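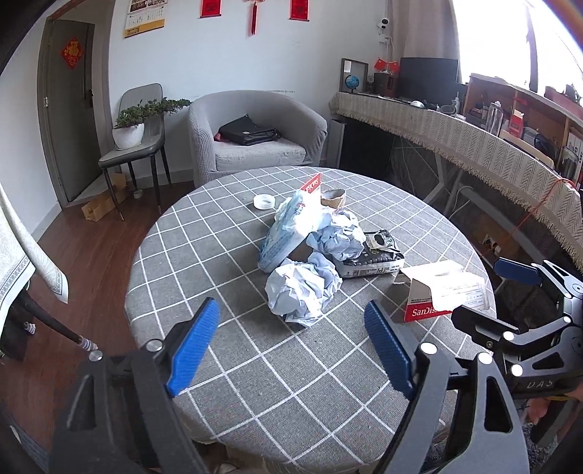
Figure 6. Table clearing, mixed packaging and crumpled paper on a gridded cloth. Two hand-held grippers at the table.

6. Table clearing

This section covers the set-up and running of the table clearing task on the Josex household unit. It assumes that the arm has been fixed to its base and that the gripper has passed the opening and closing check in section 4. Recording new demonstrations with the hand-held grippers is covered in section 9.

6.1 What the task can and cannot do

Table clearing picks up light waste from a flat surface and drops it into an open bin. It works reliably with crumpled paper, empty card packets and stiff plastic wrapping. It is less reliable with flat items, and it does not sort waste by material.

The task is slow. On the Callodton test table, the unit cleared 15 mixed items with 2 missed grasps, both on flat packets lying flush with the cloth. A person would have finished well before it. Owners should treat the task as a means of leaving the unit to work on its own after unpacking or wrapping, and should expect to pick up what remains.

6.2 Preparing the table

1. Remove glasses, knives, medicines and anything containing liquid.

2. Remove anything you intend to keep. The unit treats every item inside the work area as waste. It does not read labels and cannot tell a full packet from an empty one.

3. Open out card boxes and check that they are empty. Memory cards, screws and small leaflets are easily left behind in a flap.

4. If the table has a cloth, pull it flat and secure it with clips at the edge. A loose cloth will be gathered up between the finger pads along with the item.

5. Move chairs back so that the arm can swing without touching them.

6. Place the bin within the arm's reach, with its rim at least 20 cm below the table top.

Note: A checked or gridded cloth may be used. Shiny plastic cloths and glass table tops are not supported in the present version.

6.3 Lighting

Strong light from a window can wash out the edges of white card and clear plastic. Draw the curtain or turn the unit so that the window is behind the camera. Pale, see-through items such as lids and rings are the ones most often missed, and moving them nearer to the middle of the table does not help much.

6.4 Running the task

1. In the Morkik menu, choose Tasks, then Table clearing.

2. Draw the work area on the screen. Keep the line inside the table edge.

3. Press Scan and wait for the item outlines to appear. Items that touch each other may share one outline. This is normal – the unit will take the uppermost item and scan again.

4. Set the grip force. Use Low for paper, Medium for card and plastic packaging. Do not use High for this task.

5. Press Start and stand clear of the arm.

6. When the unit stops, look at the table before pressing Finish. Anything left can be tried again once. A second retry seldom succeeds.

CAUTION: Keep hands off the table while the arm is moving. If you need to reach in, press Pause and wait for the steady amber light.

CAUTION: Do not run the task where children or pets can reach the table.

6.5 Common faults

Item slips out when lifted. Wipe the ribbed finger pads with a damp cloth and let them dry. If the fault continues, fit new pads (Derkach part 82).

Fingers close above a flat packet. Lower the table height setting by 2 mm and scan again. If the packet still cannot be gripped, stand it on its edge by hand or remove it.

Bent card catches on the fingers. Press Pause, then Open. Pull the card away from the gripper without twisting the fingers.

Crumpled paper drops beside the bin. Large wads spring open when released. Use a wider bin, or set the drop height to Low.

Unit reports "Area clear" with items remaining. See 6.3, then check that the items lie inside the drawn work area.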